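The Second Rule

There were 23 rules on the sheet, and Gervásio Coutinho had written every one of them. He had written them at his kitchen table in Bodesley over one winter, crossing out more than he kept. The first version had run to four pages. The one taped to the door at Callthorpe fit on a single side if you used small type, and he had used small type.

Raluca Bratu read it standing up, with her coat still on.

She had come from Gavomby on the early train. Gavomby was going to take eight of the tables in the fall, and before it took them it wanted someone to look at how they were run. She had a folder, and a pen clipped to the folder. She read the sheet through once and then went back to the top.

"Who reads this?" she said.

"Everybody. They sign for it."

"I know they sign for it."

She wrote something down. Gervásio looked at the folder and then looked away from it.

He showed her the coat hooks and the sign-in book, and then the desk where the operator sat. The red stop button was on the desk, on a long cord, so that a person could carry it around to either side of the table. He was proud of the cord. The old button had been screwed to the wall and you had to take five steps to reach it. Rule 5 now said that the button went where the operator went.

"Good," Raluca said, and wrote that down too.

The operator that morning was a thin young man named Ben who had been there since March. He shook hands with her and sat back down. He had the button next to his coffee. Rule 11 said no drinks on the desk. Gervásio looked at the coffee, and Ben moved it to the floor, where it was more likely to be kicked over but no longer on the desk.

"What's running?" she asked.

"Plates," Ben said. "Ilie's on version six. It does the rack, then the mugs, then it rings the bell and waits."

Ilie was the software. Gervásio had not chosen the name. The people upstairs had, and they talked about it as though it were a cousin who had moved in.

"The bell is part of the task?" Raluca asked.

"It's the last thing it does. So we know it thinks it's finished."

"Does anybody ever take it for the stop button? It's a round thing on the table and you push it."

Ben laughed, then saw that she was waiting. "I did," he said. "My first day. I thought maybe you hit that if something was wrong."

Gervásio had not known this. He got out his own pen and wrote "bell" on the back of his hand, which was how he wrote things down when somebody else had the folder.

She asked him to walk her through the plate rules, and he did it without looking at the sheet. Rule 14, a plate is held at the rim. Rule 15, a plate that touches the rack is set in the slot or taken back out, and is never left leaning on another plate to be dealt with later. Rule 16, one arm works at the rack at a time, and the other stays up and open. Rule 17, if a plate slips, nobody grabs for it. Plates cost very little. He had wanted to write that into the rule, and his boss had told him a rule was no place for a price.

"Seventeen is a good one," said Raluca. "Did somebody grab for it?"

"I did," Gervásio said. "Two years ago. The arm wasn't moving fast. It doesn't have to be."

He showed her his thumb, which looked like any other thumb now except for the nail.

Then Ben said, "Clear?" and waited for both of them to say it back, as rule 8 required, and started the run. It was run 201 on that table. They stood behind the yellow tape and watched it work. Raluca didn't write anything while the arms were moving. Gervásio noticed that and thought better of her for it.
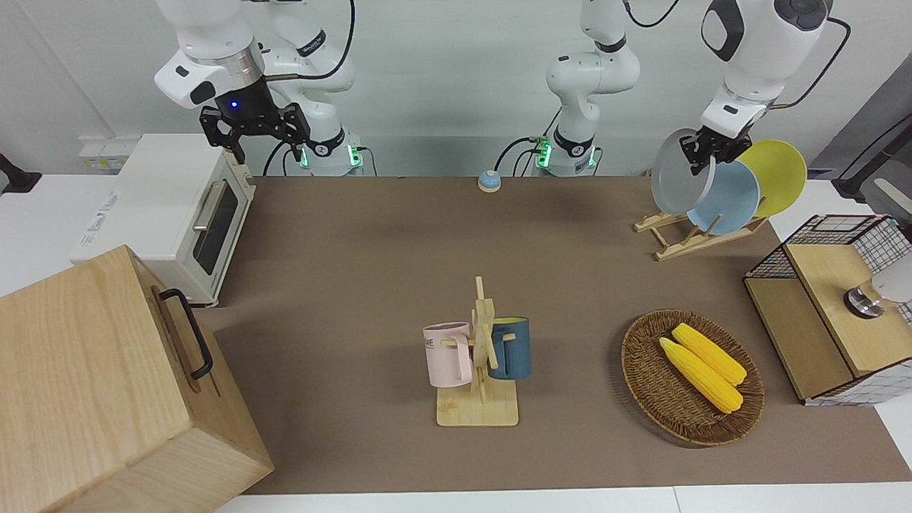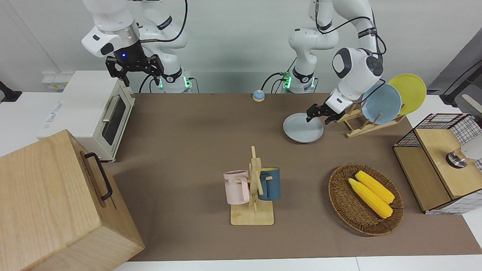 "What's the longest it's allowed to hold something?" she asked after a while, with her eyes still on the table.

"There's no limit."

"Should there be?"

He thought about it. A plate held in the air was a plate that could fall, and the longer it was held the more likely it was that a person would step in to help. People could not stand to watch a thing hesitate. He had seen grown engineers lean over the tape with one hand out, like a parent at a swimming pool.

"Maybe," he said. "I'd have to try some numbers."

"I'd put a number in. It can be the wrong number. You can fix it later."

She opened the folder and turned past the first few sheets to one with columns on it. He recognized it. It was his own log, printed out, every run on every table since the new sheet went up on the door.

"I wanted to ask you about rule 2," she said.

Rule 2 was the one he liked best. It said: Anyone in the room may stop a run at any time, and will not be asked why. He had written it in the first week and never changed a word of it. Visitors could stop a run. The man who came to fix the lights could stop a run. It was the only rule he had put in bold.

"There are 78 stops in the log," Raluca said. "Do you know how many of them are yours?"

"I'm here every day."

"All of them but one."

Ben studied the floor by his shoes.

"They're careful people," said Gervásio. "They set up well. There isn't much that needs stopping."

"That could be it."

"You don't think so."

"I think you stopped it 77 times in this room, with these same people standing next to you, looking at the same thing you were looking at. And they didn't push it. They were waiting for you to." She said it in the same voice she had used to ask about the coat hooks. "Who was the other one?"

"A woman from the cleaning company," Ben said. "She didn't like the sound it was making."

"And what happened?"

"It was a loose screw in the wrist. She was right."

"And did anyone ask her why she'd done it?"

Neither of them answered that. Gervásio remembered it well enough. He had come in from the hall and said, "What's the problem?" He had said it in a friendly way. He had been holding a sandwich. She had gone red and told him she was sorry, and he had told her no, no, it was fine. She hadn't been on the Callthorpe shift much after that, though there could have been plenty of reasons for it.

Raluca walked around the desk, keeping outside the tape. She stood next to Ben, bent down, and pushed the red button.

The arms stopped. A fan went on running somewhere inside the cabinet under the table. Ben looked at her and then at Gervásio.

"What did you see?" Gervásio said. "Was it the cable? What was it doing?"

She didn't say anything. She had her hands folded on top of the folder.

It took him a moment.

"All right," he said.

"You're a nice man to work for, I'm sure. But that's what it's like. Somebody pushes it and you come across the room at them."

"I wanted to know what was wrong."

"Of course you did."

Ben asked if he should log it. Gervásio told him yes, log it, stop by visitor. There was a box on the form for the cause. Ben typed a dash into it and the form wouldn't take the dash. It wanted at least one word before it would close. They all three leaned in and looked at it, the little red line around the empty box, and the message that said this field is required.

"Well, there you are," said Raluca.

He had set up that form himself. He sat down in Ben's chair and spent some time finding the page where it could be changed, and when he had found it he couldn't remember his password. Raluca finally took off her coat. Ben went to see about more coffee and was told, by both of them, to drink it in the hall.

They worked through the rest of the sheet until lunch. She didn't care for rule 20, which had the word "appropriate" in it twice. She thought 12 and 13 were the same rule. She wanted to know why the restart was done by the same person who had made the stop, and he told her it was so that no one could start the thing up behind your back while you were bent over the rack, and she said then say that, put in the part about the rack. He put it in. The sheet was getting longer again and he could feel it going over onto a second side.

In the afternoon he made a strip of label tape that said BELL IS NOT STOP, and then didn't know where to put it. He couldn't stick it on the bell, because the cameras had learned the bell the way it was. Stuck to the table it would be one more thing for the arms to see. He stuck it on the desk, by the cord.

Her train was at ten past five. At the door she signed herself out in the book, and then she ran her finger down the page of names above hers.

"Your cleaner," she said. "Do you have her number?"

"The company would."

"I'd like her to see the new sheet before you sign it. I'll come back on a Thursday if that's when she works."

He told her he would call them, and wrote it on his hand under the other word. When she had gone he went back in. Ben had the run set up again from the beginning, both arms parked, with the button on its cord beside the keyboard.

"Clear?" said Ben.

Gervásio checked that he was behind the tape. Then he picked up a chair, carried it to the far wall by the coat hooks, and sat down in it, a good long way from the button.

"Clear," he said.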